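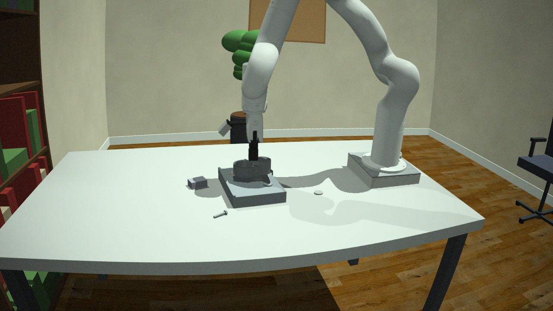
Do I need to know anything about robots to take part in the open day?
People with no background at all are welcome, and about half the places are kept for them. The rest go to people who have worked in assembly, machining, repair or something close to it.

Call for participants: Hekell open day, Damthorpe site

Hekell is looking for people to try out its assembly demonstrations during the open day at Damthorpe. Participants come in before the public hours, work through a short set of tasks, and tell us what was clear and what wasn't. The comments go straight to the team that runs the demonstrations for the rest of the day.

The main task is peg insertion. A single arm with a two-finger gripper holds a peg over a round fixture on a base plate and lowers it in. You will work with this first in simulation, on a desktop screen, and then with the arm on the shop floor. In the simulated version you can move the fixture, change the starting height of the peg and run the attempt again as often as you like. On the floor an operator runs the arm and you tell the operator what to change.

There is a second, shorter task with small parts such as screws and washers. You will be asked to say which part the arm should go to next and whether the instructions on the screen match what you expected it to do.

What we ask of you

You should be 18 or older and able to read instructions in English. You need to be on site for the whole session, which lasts 3 hours including a break. You should be comfortable using a mouse and keyboard. The tasks at the screen are done sitting down. The floor part involves standing for up to half an hour, and a stool can be set out if you ask when you sign up.

Closed shoes are required on the shop floor. Long hair must be tied back. Safety glasses are handed out at the door and fit over most regular glasses. Phones stay in the lockers during the floor part.

What you get

Each participant is paid $2 per completed screen run, up to a limit of 30 runs, plus a flat $45 for the session. Payment is by check or bank transfer and goes out within two weeks. Parking is free. Lunch is served after the session, and you are welcome to stay for the public part of the open day, including the talk on the Groltivness controller and the tour of the test cells.

What we keep

We keep your answers, your screen runs and the settings you chose. There is no audio or video recording of participants. Your name is stored apart from your answers and deleted once payment has cleared. At the January open day we collected 2,232 screen runs this way, and some 611 of them led to a change in the on-screen instructions.

Getting here

The Damthorpe site is behind the Oyelaran warehouse, at the second gate. Use the visitor entrance on the left side of the building. The shuttle from the train station stops at the first gate, and it is a five-minute walk from there. The entrance and the shop floor are step-free. The room for the evening talk has two steps and a ramp at the side door.

How to sign up

Fill in the participant form on the open day page, or pick up a paper copy at the Damthorpe front desk. Tell us whether you have worked in assembly or a related trade, and which session you prefer, early or late morning. Forms must reach us by Jun 21, 2023. We will write to everyone who applies, including those we can't place. If you have to cancel, please let us know as soon as you can so the place can go to the next person on the list.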